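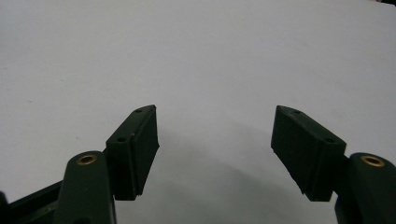
November, notebook, gripper width estimator, continued

Started 9:40. Reran the width estimator from last month over the whole Degefa set, 2,505 clips, same checkpoint, same config. The summary script prints a nice number again. I don't trust it any more than I did in October.

What the script does: takes each frame, finds the two finger pads, measures the gap in pixels, turns it into millimeters with the calibration table. Then it averages the error over every frame in the clip. Most frames in most clips have the gripper wide open and on its way somewhere. The estimator is very good at wide open. A constant would also be very good at wide open, so I wrote the constant. Fully open, always, no network, one line. It gets closer to the learned model than anyone on the Imard thread is going to like.

So the first change today is to the metric and leaves the model alone. Frames are now split by true gap (from the encoder, where we have it) into open, closing and closed, and each gets its own error. The overall average stays in the printout because Hamdia wants to be able to compare with the old runs, but it goes last.

Open: fine, as expected.
Closing: bad. Lags, then jumps.
Closed on a thin object: worst. It reports a gap when the pads are touching.

11:15. Looked at the closing failures one by one until I got bored, which was 105 of them. Two kinds.

First kind is shadow. On pale surfaces the shadow between the fingers gets dark enough near the bottom that the segmenter takes it for part of a pad. The pads are nearly black on their inner faces, so I can see why. The edge then walks inward along the shadow and the gap comes out too small, and when the hand lifts a little the shadow softens and the gap springs back. In the plot this looks like the fingers twitching. They aren't. The encoder trace is flat through the whole thing.

Second kind is the inner layer. The rough gripping layer sticks out past the pad block, and the labels don't agree on whether it counts. Some people labeled to the block, some to the layer. I checked the labeling guide and it says "inner edge", which is no help at all. Rewrote that sentence: the edge is the outermost surface that would touch the object. Labels from before this need a flag.

12:50. Call with Hamdia Ejigu. Her position is that more data fixes both. Mine is that more data labeled the same way gives us the same disagreement with tighter error bars. We agreed to try something cheaper first.

The cheaper thing: stop segmenting the pads and track the brass inserts instead. One on each finger arm, gold against dark plastic, round, with a dark center. The pads move rigidly with the arms as far as I can tell, so insert-to-insert distance should give the gap through a lookup. No training. A circle detector and a color gate, more or less what one would have written before any of this.

Reasons I expect it to fail, written down now so I can't claim later I knew:
– the right insert can end up close to the edge of the view, and a small tilt of the camera mount may lose it altogether
– the color gate is tuned for warm light, and the Gondura clips were recorded under something bluish
– flex. When the pads squeeze something hard the arms can keep moving while the pads don't. Then the inserts say closed and the pads say otherwise

The last one bothers me most. It's a real effect and it shows up in exactly the frames we care about.

14:30. Insert tracker running on a subset, 12 clips, hand picked, so not evidence of anything. On open and closing it follows the encoder well and there is no twitching over shadows. Lost one insert in a few stretches, always the right one. Currently it holds the last value when that happens. I don't like holding values silently, so it now writes a validity bit and the downstream code has to read it. The Mavel planner does not read it. It takes whatever float arrives and plans with it. Filed that, again.

15:45. Tried a fallback for the lost insert: use the one that's left plus the assumption that the fingers are symmetric. Works until the camera mount has shifted, then it's off by a fixed amount for the whole clip, which a per-clip offset would fix, which means calibrating on a known open frame at the start. Fine, but that's one more thing that can be stale.

16:20. Bug, mine. The calibration table was being loaded from the path in the old config, so the comparison plot I sent at lunch used two different tables for the two methods. Redone. The tracker still wins on closing, by less. Closed on thin objects is now a tie, and both are poor.

Please ignore the lunch plot.

To do:
– full set overnight with the tracker, three-way error split, validity rate per clip next to it
– relabel 17 of the thin-object clips under the new wording and see how far the old labels move
– constant baseline goes into the summary script for good
– ask Hamdia if the Gondura people still have their raw encoder logs

Left the job queued at 17:05 with the old checkpoint untouched, in case someone wants to rerun it.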